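## 4. Refusal as a Bargaining Position

The literature on conditional aid usually treats a public refusal as the end of an offer. In our material it is more often a middle stage. A government that says no in strong words on the radio may still keep its technical delegation in the same hotel as before. Medina calls this "the loud no", and we follow his term in this section.

We looked at statements which answered an offer of aid tied to disarmament steps. Each statement was coded by two readers for three things: who signed it, whether the offer was quoted, and whether a personal insult was present. When the readers did not agree, the statement was discussed until one code was accepted. The collection has 800 statements, and 90 of them were published by a relative or a close adviser of the head of state.
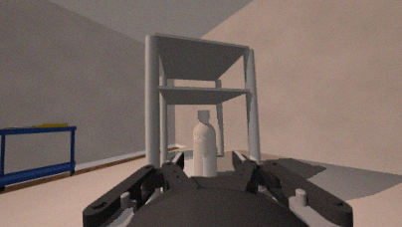

**Figure 3.** Simulated two-finger gripper, view from behind the palm.

The first result concerns the signature. When a refusal comes from a relative of the leader, the leader himself can stay silent, and his silence keeps a small door open. Orellana has described the same practice in the Prumenbridge talks, where the written answer was signed by a deputy and the head of the delegation never spoke of it in public. We find that this kind of refusal is followed by new contact more often than a refusal signed at the top. The difference is moderate, and we don't want to make too much of it.

The second result is about quotation. A statement which repeats the offer in detail, even to mock it, also informs the domestic reader that such an offer exists. In a country with closed media this has a cost. The authors of these texts surely know it. For this reason we read a long and angry quotation as a sign of interest, although a weak one.

The third code, the personal insult, gave no clear pattern. Insults were present in the hardest refusals and also in those which came before a return to the table by roughly 20 weeks. In the Trikville round, for example, the chief negotiator was insulted by name in June, and the same negotiator was received later with full protocol.
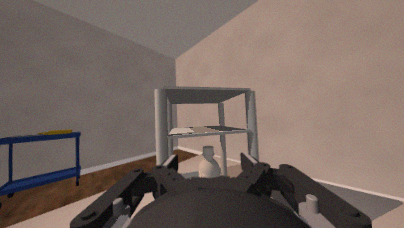

### 4.1 Objections

Two objections should be answered. One is that translation changes the tone. Official translations are often sharper or softer than the original, and our readers worked with the original text only where this was possible. For the remaining statements we used the translation by Sosa, and we repeated the coding with the Flavetti edition. The codes for signature and quotation stayed the same. The code for insult changed in 4 statements, all of them short.

The other objection is more serious. It may be that relatives are chosen to speak exactly when the leader has already decided to continue talking. In this case the signature does not cause anything and is only a symptom. Our data cannot separate these two readings. We think an archive study, with access to internal drafts, would be needed for it. 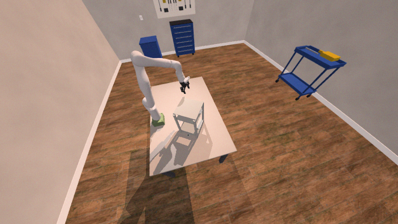

*Reading time for this section: 4 minutes*

### 4.2 Consequences for the offering side

If the argument above is correct, the offering government should wait before it withdraws the proposal. In several rounds the offer was taken back within days, under pressure from the home parliament, and the other side then used the withdrawal as proof of bad faith. A short neutral reply, without new conditions, left more room. Section 5 compares such replies with the cases in which no reply was given.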